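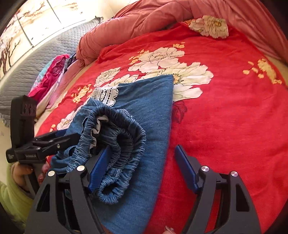 # Ein Gummizug ist kein Randfall

Der Vorfall bei Pekholm ist schnell beschrieben. Eine Faltzelle griff ein Kleidungsstück am gerafften Bund, die Steuerung meldete einen sicheren Griff, der zweite Arm zog an. Der Stoff gab nach, die Griffkraft blieb im Sollbereich, und beim Öffnen der Backen schnellte der Bund zurück. Das Teil geriet in den Antrieb des Abzugsbands. Verletzt wurde niemand. Im Protokoll vom 28. November 2022 steht als Ursache »ungünstige Warenlage«.

Diese Formulierung halte ich für falsch. Jeansstoff liegt als glatte Fläche vor und wenige Zentimeter weiter als enge Raffung mit einer Öffnung, in die eine Backenspitze hineinreicht. Beides gehört zum selben Teil. Wer nur die Fläche modelliert, hat das Werkstück nicht modelliert.

Der Datensatz, mit dem Bandutora die Griffplanung angelernt hat, umfasst 2.385 Griffe. Davon entfallen 338 auf elastische Partien, und in keinem einzigen wird das Loslassen unter Zug bewertet. Aufgezeichnet wurde bis zum Schließen der Backen. Der gefährliche Teil der Bewegung beginnt danach.

Am Standort Vevville liefen vor der Freigabe 685 Prüfzyklen ohne Befund. Das Prüfgut war Flachwäsche. Eine solche Zahl sagt über Kinderkleidung, Spitzenbesatz oder Gummibündchen nichts aus und sollte in einer Risikobeurteilung dafür nicht auftauchen.

Zwei Änderungen wären zumutbar. Erstens eine Wegüberwachung zwischen den Greifern: Wächst der Abstand bei nahezu konstanter Kraft, dehnt sich das Material, und der Zug ist vor dem Öffnen abzubauen. Zweitens eine Abdeckung am Bandeinlauf, wie sie Hoàng an der Nachbarlinie seit März verbaut. Die erste kostet Taktzeit, die zweite ein Blech und vier Schrauben.

Pekholm hat bislang nur die Griffkraft gesenkt. Damit rutscht der Bund früher aus den Backen, und zwar weiterhin unter Spannung.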